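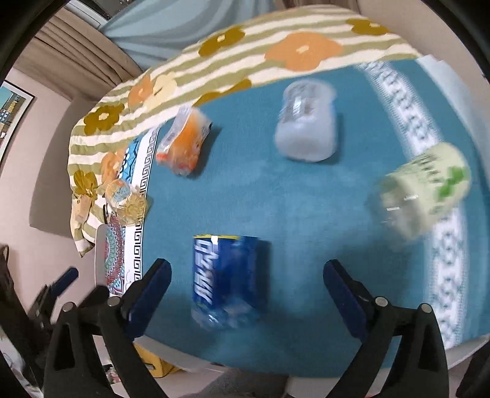
Every time I empty the kitchen drawer and the hall basket to sort them, it all goes on the dining table, and every time it stays on the dining table until company comes. We have 700 square feet and one table, so this matters more than it should. My current method is to do it in small batches on the teal cloth, a few things at a time, and nothing new comes out until the last batch has a home. The blue package, the orange thing and the green one with the leaf on it made up Tuesday's batch, plus the white container, which has a label so I can't even claim it's a mystery. My husband's position is that this is a very slow way of setting the table with junk. So: does anybody sort in small batches and finish? Or do you dump the lot and suffer through it in one go? Also taking opinions on whether the good cloth should be under this at all. I have been told no by two relatives so far.
posted by drawer_of_shame, 7:12 PM

Dump it. All of it. Floor, not table. You have to be able to see the full horror or you will never throw anything out. If you take out four things you will find four reasons. If you take out everything you own that fits in a drawer, you'll be so disgusted by the third roll of tape that you'll pitch two of them just to feel something.
posted by binlidbetty, 7:20 PM

Disagree with the above and I have disagreed with the above in other threads too. The full dump works if you have a free Saturday and no dog. I did the full dump in March. In July I was still stepping over the pile marked "decide." The pile had a name by then. We had guests who asked about it.

Small batches, every evening, 5 minutes on the oven timer. When it rings you stop, even if you're holding something. It's boring and it works.
posted by mostlysocks, 7:31 PM

A pile that lasts from March to July isn't a flaw in the dumping method, mostlysocks, it's a flaw in the dumper. I say this with love.
posted by binlidbetty, 7:34 PM

noted
posted by mostlysocks, 7:35 PM

Can we go back to the cloth, because I think the relatives have a point. Is that lace on the edge, or a printed border? If it's lace I would have it off that table before anything with a lid got near it. My mother had a lace-trimmed one that met a bottle of cough syrup in a cleaning session and it was a "picnic cloth" for the next twenty years. We did not picnic.
posted by quiltedham, 7:48 PM

It's the lacy trim, yes. I bought it at the Sima outlet in Flustdale when I still believed I was a person who'd host brunch. It has been washed more times than I've hosted brunch, and so far the trim has held up fine. The color is the reason I use it. Our table is pale, the drawer contents are mostly brown or clear or that tired gray, and small things vanish on it. On the teal I can see what I've got. I lost a whole sheet of stamps on the bare table once. They were under my elbow.
posted by drawer_of_shame, 7:55 PM

This is a real tip and it's being wasted on a thread about lace. My grandmother sorted buttons on a blue towel. You want a plain color that none of your stuff comes in. White shows the dirt, black shows the lint, patterns are hopeless. Don't try it on a flowered cloth unless you enjoy chasing a rubber band around a peony.
posted by tinfoil_larry, 8:03 PM

ok but OP's blue package is on a blue cloth
posted by mostlysocks, 8:05 PM

It's a much deeper blue, and it has lettering up the side you could read from a moving bus. I'm not worried about losing that one.
posted by drawer_of_shame, 8:07 PM

You seem to be sorting four things that have nothing to do with each other, and that's your trouble right there. Batches should be by kind. All the batteries. All the pens. Then you find out you own 16 pens and eleven don't write, and you've learned something about yourself. With one of this and one of that you never find out. You put the one thing back where it was and feel productive.

I used to help people organize for money in Ostach, before my back gave out, and the houses that stayed tidy were the ones where we did it by kind. The ones where we did it by drawer called me back within the year. Good for business, I'll admit.
posted by labelmakerlou, 8:22 PM

How do you do it by kind if you don't know where the kind is? My pens are in the drawer, the car, two coats, the bathroom for some reason. By the time I've gathered them it's Thursday.
posted by quiltedham, 8:29 PM

That IS the work. You walk around with a bowl.
posted by labelmakerlou, 8:30 PM

I have walked around with a bowl. Now I have a bowl of pens and I don't know where to keep the bowl.
posted by quiltedham, 8:33 PM

On the dining table, with everybody else's
posted by tinfoil_larry, 8:34 PM

Lou's way makes sense to me if you're starting from a whole house. OP is talking about one drawer and one basket. For a single drawer I don't see the need to go round up its cousins. What I'd do is three spots on the cloth. Left side stays in this room, right side goes to another room, and the middle goes out of the house. No fourth spot. The fourth spot is how you get a pile with a name.

Then when you get up to make tea you carry the right side with you. I'm not a tidy person, I just drink a lot of tea.
posted by gravyboatcaptain, 8:47 PM

Stealing the tea thing. The three spots I've tried and my problem is that the middle becomes "ask him." He gets asked, he says keep it, he says he'll find a place for it, and then it's back in the basket under the gloves. Last month I threw out a charger that had been to the table and back at least five times. Two days later he needed it. He was very calm about it. I could hear him being calm from the other room.
posted by drawer_of_shame, 8:58 PM

So he was right to keep it! Put that in your relatives' pipe. This is my whole issue with the throw-it-all-out crowd (hi Betty), they never post about the second charger they had to go buy.
posted by mostlysocks, 9:04 PM

I've bought one charger in six years and I'd buy it again. It cost me less than the therapy of living with the first one's friends.
posted by binlidbetty, 9:09 PM

Has anyone tried the Ineck drawer trays, the ones that click together? I keep looking at them. The idea would be that each thing goes from the table right into a slot and if there's no slot for it, it can't live there. My worry is that I'd be buying a container to hold the things I should have gotten rid of, and then I'd own the container too.
posted by hall_closet_hal, 9:21 PM

Had them, gave them away. Measure your drawer on the INSIDE. The click part is fine but mine came up short of the back by a finger's width, and every pencil in the house migrated into that gap. A cut-down cereal box did the same job and I didn't cry when glue got on it.

Also, don't buy any tray before you've sorted. You don't know what shapes you're dealing with. OP's got a round tub, a tube-shaped thing and a couple of packages just in that one batch, and there isn't a tray made that likes all of those. Tall round things want to be upright on a shelf. In a drawer they roll, and you get that clunk every time you open it.
posted by labelmakerlou, 9:26 PM

The clunk! I'd thought that was the drawer.
posted by drawer_of_shame, 9:28 PM

I like my Ineck ones fine, for the record. Mine fit. I think Lou had the old size. They're good for a bathroom drawer, where it's all little stuff and nothing's taller than a lip balm. Wouldn't put them in a kitchen.
posted by gravyboatcaptain, 9:40 PM

One more vote for small batches, with a condition. You need a rule for when the table has to be clear, and it has to be a rule somebody else enforces. Ours is supper. Whatever's still out at supper goes in a grocery bag and the bag goes in the trunk of my car. I've only had to go get something out of the trunk once, in the rain, in slippers. I sorted a lot faster the next night.
posted by peelandstick, 9:52 PM

The trunk is just a drawer with wheels
posted by binlidbetty, 9:54 PM

It is and it gets terrible mileage
posted by peelandstick, 9:55 PM

Okay, update before bed. The tall round one is on a shelf, upright, and the drawer doesn't clunk. The orange one and the blue package went over to the pantry with the tea trip (thank you gravyboatcaptain). The white container is still sitting there, because I put it in "another room" and then couldn't say which room. I'm going to keep the batches, try the oven timer, and do pens by kind this weekend with a bowl, and if I end up with a homeless bowl I'm mailing it to quiltedham.

The cloth stays. I'll fold the lace end back under if that makes the relatives sleep better.
posted by drawer_of_shame, 10:18 PM

Don't fold it wet, it'll crease right along the stitching and you'll never iron it out. And I don't need another bowl.
posted by quiltedham, 10:24 PM

Nobody's asked what's in the basket yet
posted by hall_closet_hal, 10:31 PM

Gloves. So far it's gloves all the way down, and only left ones. Basket is next week.
posted by drawer_of_shame, 10:33 PM

Floor. Dump it on the floor.
posted by binlidbetty, 10:34 PM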